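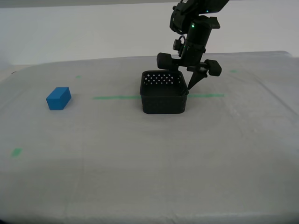 Jarrah Cartwright asked at the project review how many of the logged successes we would still stand behind, given that the arm can finish a full cycle with nothing in the fingers and report a completed place. I could not give a number at the review. The report has been reorganized to deal with that question first. The description of the Listholm software, which was the original subject, is now much shorter.

Listholm: False Place Reports in a Block-to-Basket Cell
Final project report, July 2022

1. Summary

The Listholm cell picks a blue block from the left side of a covered table and puts it in an open basket on the right side. The planned test was 800 cycles without operator input. The test was stopped at cycle 381, when the arm moved to the basket, opened the gripper, and logged a completed place while the block was lying on the table. No hardware was damaged and no one was inside the guarded area.

The stop was made by hand. The software had not detected anything wrong, and without the stop it would have gone on to the next cycle. A check of the stored logs showed that the same fault had happened earlier in the run and had been counted as success each time. The success rate in our January progress report came from the same software and should not be used.

The cause was a stale grip status in the Enevix control layer. A second fault, in the height check above the basket, was found during the investigation and is covered in section 5.

2. Equipment and layout

The cell is in the Danzer lab. It has one arm with a two-finger gripper, a table covered with a light gray cloth, the block, and the basket. Green tape on the cloth marks the work area. A long strip of the same tape runs across the middle and is used as the reference line when the block and basket are put back by hand. The strip is for the operator only. The software does not look for it.

Motion is handled by Presa, the planner left by the previous project group. Enevix sits between Presa and the gripper. It takes open and close commands, reads finger width and motor current, and returns a single status word: OPEN, HOLDING, EMPTY or MOVING. Presa waits for HOLDING before it lifts.

3. What was observed

At cycle 381 the pick pose was slightly off to one side. The fingers closed beside the block. Presa received HOLDING, lifted, traveled to the basket and lowered to the release pose. The gripper opened, Enevix returned OPEN, and the cycle was logged as PLACE_OK.

The logged finger width during travel was the fully closed width, which is not possible with the block in the grip. Width was being recorded correctly in every cycle. Nothing in the software compared it with the status word.

One more detail was noted by the operator. During the approach to the basket the arm came lower than usual, close to the rim. This was first put down to the basket having been moved. It was later traced to the height check.

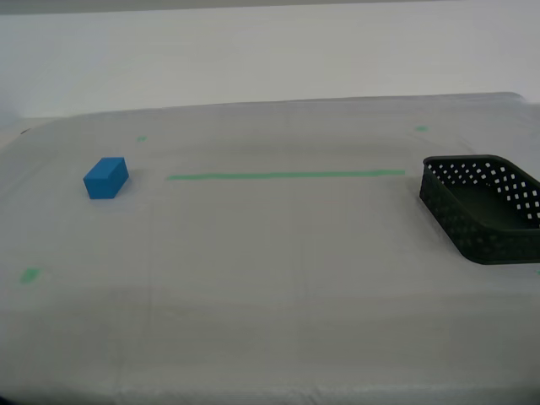
Abla Karaki

4. Fault analysis: grip status

The starting state was restored by hand before each bench test: arm clear of the table, block on the left, basket on the right, both set against the tape. The arm was then run at reduced speed with a second person at the stop button.

Enevix polls the gripper every 30 ms and stores the last status word. When Presa sends a close command, Enevix should clear the stored word and return MOVING until a new reading arrives. In our version the clear step was performed after the command was sent, in a separate thread. If Presa asked for status between those two steps, it got the old word.

In most cycles the old word was OPEN, so Presa simply asked again and no harm was done. The failure needed the old word to be HOLDING. This happened after a retry. If the first close was good but the lift check failed on current, Presa reopened the gripper, moved to a corrected pose and closed again. The reopen was sent with a short wait and no status read, so HOLDING from the first attempt was still stored when the second close was sent. The second attempt could then miss the block completely and still pass.

We confirmed this in three steps. First, a delay was added before the clear step. The false HOLDING then appeared on every forced retry. Second, the clear step was moved ahead of the send, with the delay kept in place. The false HOLDING did not appear. Third, the original code was restored and the block was removed from the table during a forced retry. The arm carried nothing to the basket and logged PLACE_OK, which matches cycle 381.

One earlier theory was dropped. We had suspected the finger pads were sticking to the block and pulling it out of position as the gripper reopened. Pad condition may affect how often a retry is needed, but it has no effect on the status word.

5. Fault analysis: height check

Presa adds a clearance to the release pose based on the object height. If Enevix reports a closed width of zero, the object height lookup returns zero as well, and the clearance goes to zero with it. An empty gripper is therefore sent lower than a loaded one. The result is the low approach seen by the operator. With the present basket the fingers cleared the rim, but the margin was small and had never been set on purpose. A taller basket would have been hit.

I consider this the more serious of the two faults. The status fault gives bad data. The height fault moves the arm to a pose that was not reviewed, and it does so only when something else has already gone wrong.

6. Changes made

The clear step in Enevix now runs before the close command, in the same thread.
Presa reads status after every open command and will not continue until it gets OPEN.
HOLDING is accepted only if the finger width is inside the range for the block.
Release clearance has a fixed minimum. A lookup result of zero stops the arm above the table.
The log entry PLACE_OK has been renamed RELEASE_DONE. A place is counted only after the block is seen in the basket, which for now is entered by the operator.

7. Reprocessing of the logs

Width data had been stored for the whole run, so each cycle could be sorted again by script. Cycles with a fully closed width during travel were marked as false places. Five were found in addition to cycle 381. All five followed a retry. Cycles with no retry showed no sign of the fault.

The script can show that the gripper held something on the way to the basket. It cannot show that the block landed inside. The remaining cycles are listed in the appendix as "carried", and no success rate is claimed for them.

8. Open items

The 800-cycle test has not been repeated. It should be run from zero with the changes in section 6, and the two partial runs should not be joined.

The stop button was reached in time on this occasion with the operator seated beside it. Response time from the logging desk was not measured. The button cable is too short to reach that desk and a longer one is on order.

The current threshold used in the lift check is still the value inherited with Presa. Its source is unknown.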